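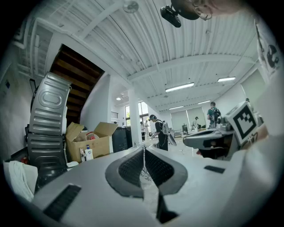

How to find out whether a machine can do your chores yet

Pick one chore, and make it a dull one. Laundry is a career, so leave it for later. I use the bathroom counter: a sink, a tap, soap, and a flat top to be wiped dry with a squeegee.

1. Write the chore down as you would for a teenager. "Wipe the counter" is no good. Say which side to start from, how hard to press, and what to do about the soap.

2. Do it yourself using only a pair of two-fingered grippers. Budget 30 minutes and some dignity. If you can't manage it with a human brain attached, software won't either.

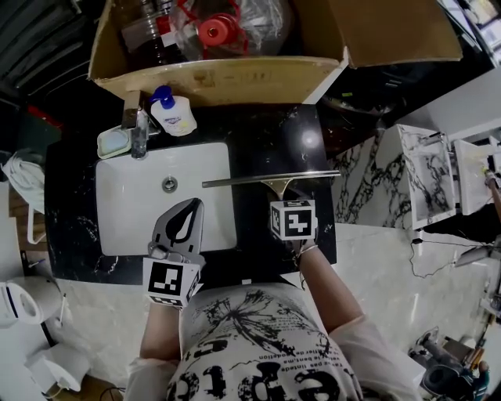
3. Watch the wrist. A squeegee wants even pressure along the whole blade, and a gripper holding it by the neck lets it tip. Vandana Pant swears by tape on the handle. I swear at the tape.

4. Repeat until it's boring, then move the soap and go again. At Wamalow we logged 23 goes with everything left in place before anyone dared shift the bottle. Don't copy us.

5. Score the result by the counter alone. Streaks count as a fail - so does a dry counter with the soap in the sink.

So, can they do it yet? Wiping a clear flat surface, more or less, if you set it up nicely. Wiping round a tap, sometimes. Noticing that the counter needs wiping in the first place is beyond every machine I've tried, and beyond Carter Dhillon too.

Next part: folding a towel, for which you will need 4 towels and a free January.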